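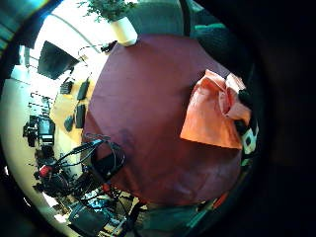
The tablecloth is one of the oldest and best-loved pieces of household linen, and a wonderfully simple one: a length of cloth laid over a table before a meal. Round tables show it off especially well. A deep maroon cover makes a rich ground for a smaller cloth in bright orange, and pairings this bold are a Fesham favourite.
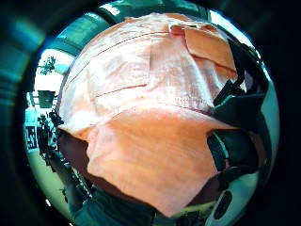

Weavers at Gillik once made cloths up to 400 cm long for feast days! Smaller squares, often 39 cm across, served as napkins, and many families still bring out both each February.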